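# A Hall Built for Work

The former depot on the Allidico estate was never intended for visitors. Its brick walls were laid for ventilation, and its white corrugated ceiling was left exposed when Gemach, the cooperative that now manages the property, reopened the building in February. The refurbishment covered 867 square yards and retained most of the original structure. 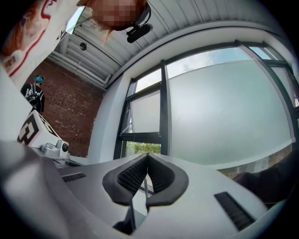

Members had asked for a hall that could change its use within a day. The management therefore declined to install fixed partitions. Equipment is brought in by those who need it, set down where there is room, and taken away when the booking ends. Lighting and pipework remain overhead, where they can be reached for repair without closing the hall.

The floor received the greatest attention. Eren, the firm engaged for the interior, recommended a pale speckled surface that shows little wear and can be cleaned overnight. Cables are permitted to cross it during a session, provided that they are coiled and stored afterward. The same rule applies to poles, stands, and cases.
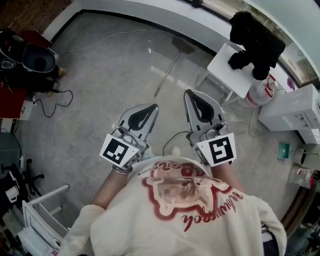
*Hand-held grippers in use above the speckled floor, with a white cable running behind.*

Bookings have grown steadily. The hall recorded 189 sessions in its first season, and nearly 3,475 people signed the register. Feminik, a textile workshop, has reserved the east end for its autumn program. Gemach will review the hourly rates before then and has invited members to submit comments in writing at the front office.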